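Toy mending notebook, Reltonell batch
Saturday, October, started after breakfast

Wash test first, as I promised everyone on the sheet last time. Did the long-pile offcuts at 30 in a pillowcase with the Ralurlow liquid, half a cap, slow spin. The cream curly stuff came out lovely, still springy, no matting at the roots. The black long pile didn't like it at all! It's gone into little points like a wet dog, and brushing it while damp made it worse. Have left it flat on a towel and will brush again tomorrow when it's properly dry. If it fluffs back up I'll say yes to washing the black ones; if it doesn't, they get a sponge and that's their lot.

Koster swears by a cold wash and no spin. I tried that on the spare offcut and it took so long to drip dry that it had started to smell by teatime (might be my bathroom, to be fair). Not writing it off, but I want to see it done in a warmer room.

Thread. The new cone from Phan arrived, 3000 metres of the natural polyester, so we can all stop eking out the last of the old one. It's a touch thicker than what we had. Went through the leather thimble fine, but the number 7 needle was a fight to thread, and I ended up on the next size up, which leaves a visible hole in short plush. Fine for closing a back seam, no good on a face. I've kept what's left of the old cone in the tin for muzzles and eyelids, so please don't use it for anything else. I mean it, there's hardly any.

Stuffing weights, before I forget. Opened up the practice bear (the one with the split crotch seam, no. 197 in the book) and took out all the flat, lumpy stuff from the head. Put it back with 25 grams of new, teased out by hand first, and the head stood up on its own. I'd overfilled it on the first go and it looked like it had toothache. Teasing makes a huge difference, far more than how much goes in, and I should have been doing it from the start. Small pinches, right into the nose, then the cheeks, then behind. Close with ladder stitch, pull every fourth or fifth stitch, and don't be brave and pull it all at once as I did. Snapped the thread and had to unpick back to the ear.

Ears. Two ways tried on scrap:
- oversewn flat onto the head, quick, but the ear flops forward
- pinched at the base and sewn in a shallow C, slower, stands up nicely

Going with the C for everything that came off with its ear loose. For ears that are only hanging on by a corner I'd leave the old stitching where it is and add to it, otherwise you lose the exact spot and spend ages with pins trying to get the expression back. Ask me how I know.

Knitted bits are still a worry. I caught a live loop on the practice scarf with my watch strap and had a run halfway across before I noticed. Watches and bracelets off from now on, me included. I've got a fine crochet hook in the pencil pot for rescuing loops, and a dab of clear nail varnish on the wrong side held the end, though it dries stiff and a child would feel it. Would rather darn in a strand of matching wool. Need pink, need purple, will look through my mum's bag of oddments.

To buy: paper labels with string, a second slicker brush (the cheap one is shedding its pins, so it's banned from anything going back to a child), more safety pins, biscuits.

Sorting for next session, then I'm stopping. I want to go by pile this time, with colour coming second, because it's the pile that decides the wash, the needle and how long it all takes. So long fluffy things in one lot, curly in another, short smooth plush in a third, and anything with knitting on it kept well away from the brushes. The big orange-rimmed box by the lidded bin is where they all are for now, heaped up at the left end, and it's a right mixture: the white one with the rounded snout lying on its side, a fuzzy pink and white ear sticking up at the back, the curly cream one up against pink and purple knitted trim, which is exactly the pairing I'd like separated first. The bare patch of floor at the other end can take the long-pile lot once I've pulled them out. The light pink pouch thing with the looped cord isn't mending at all as far as I'm concerned, so it can go on the console until I've worked out where it belongs. Labels on before anything gets washed, please, and write the number in pencil, the biro ran last time and I had to guess.

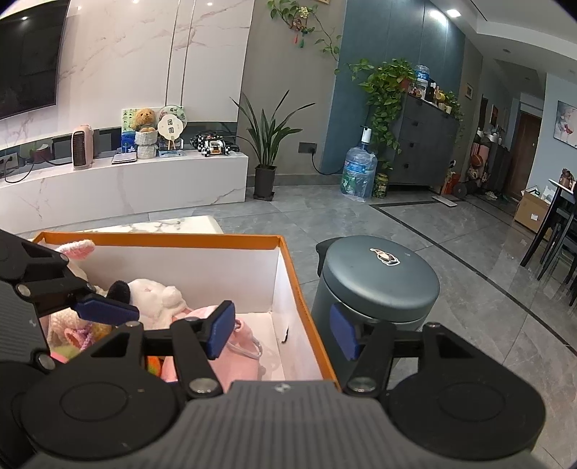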